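Nultcombe Community Help
Home Storage and Organizing

Can I put legal-size folders in a letter-size cabinet, or do I need new shelving?

Posted by Hanne Kragh

Hello everyone, and thank you in advance for reading all this. I'm finally getting the spare bedroom sorted out, and that means clothes, bedding and (the big one) my late aunt's paperwork, which she kept very faithfully in legal-size folders.
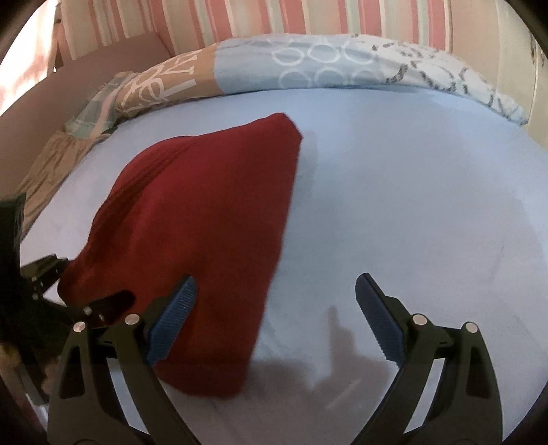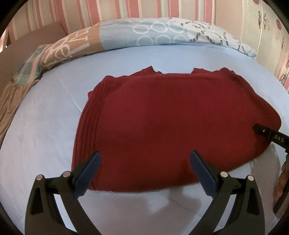
Will legal-size folders fit in an ordinary letter-size filing cabinet if I turn them sideways? I have a 2-drawer Isto cabinet already and would love to keep using it, but I don't want to crease anything.

Posted by Tomoyo Okabe

It depends on how deep your drawers are and whether you can move the rails, but in most letter-size cabinets you can't do it well. A legal sheet is 14 inches long and a letter drawer is made for 11, so hung the normal way the folders won't go in at all. Sideways, they'll sometimes stand up in a row facing the side of the drawer, if the drawer is deep enough front to back and somebody has fitted the cross rails for it. Pull the drawer all the way out and measure the inside from front to back. You want a bit more than the folder itself, and don't forget the hooks on the hanging kind, they stick out further than you'd think.

If it's too tight, I'd go with open shelves and boxes. I had my mother's papers in the same state a few years back, and what I ended up with was a Cusier steel unit with dividers, folders standing on their long edge with the tabs facing out. You can run your eye along and find the water bill in no time – my cabinet never let me do that! Do screw it to the wall if there are children visiting. Mine held 8 boxes with room left for the sewing machine.

Posted by tarigan fan

get the Tarigan shelves, they're fine. mine took 10 minutes to put together

Posted by Hanne Kragh

Thank you both, this is so kind. I measured on Tuesday and the drawers are too shallow front to back, so the Isto will get my own letter-size things and I'll look at shelving for the rest. Tomoyo, did your dividers come with the unit or did you have to order them separately? There must be 1,000 sheets here and I'd hate for them all to slump over.

Posted by Tomoyo Okabe

Separately, I'm afraid, but they just clip in. Get one or two more than you think you need – the half-empty shelf is always the one that slumps.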